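Surketti bench simulator review: two weeks of pretend shop chores

I make small metal brackets in my garage and I hate loading the vise. There, that's my whole reason for trying Surketti. It's a simulator that lets you set up a robot arm on a virtual table and have it do boring jobs before you spend real money on a real arm. I've been reading about household robots for years (my sister is still waiting for one that folds towels) and I wanted to know if a machine could at least move some blocks around for me.

Setup was easy! I had an arm, a table and a clamping fixture on screen before my coffee got cold. The job I picked is about as plain as shop work gets - pick a small block out of a shallow tray, bring it over to the fixture, set it down, go back for the next. I do this by hand all the time while thinking about lunch.

I ran it 200 times. With the tray square to the table and the blocks lined up, it was great, and I got a little smug about it. Then I turned the tray at an angle, the way a tray sits when a person puts it down in a hurry, and things got messy. The fingers would close on the low wall of the tray, or catch a corner and leave the block lying on the table. In my last 100 runs I had it tilted the whole time, and I was fixing something every few minutes. You can teach it to look for the block first, but that took me a whole evening and the help pages are thin.

I also tried the Flever add-on, which has kitchen jobs. Stacking cups was fine. Wiping a counter was okay if you like one clean stripe. The towel module made me laugh out loud and I'm not telling my sister.

What I like: the shadows and rooms look nice, it ran fine on my old laptop, and resetting a bad run takes one click. What I don't: no undo when you move a fixture, and the grip settings are buried 2 menus deep. The trial is generous, though, so you can find all this out for free.

So can machines do the chores yet? Mine can do one, if I keep everything tidy for it. I'd still buy the full version for planning a bench layout, and I'm giving it four stars out of five. I'm loading the vise by hand until at least May.

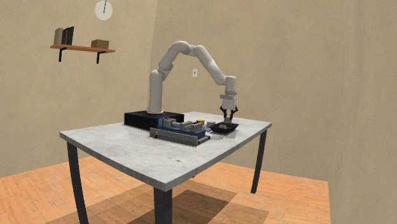
The block job in Surketti, with the tray turned at an angle.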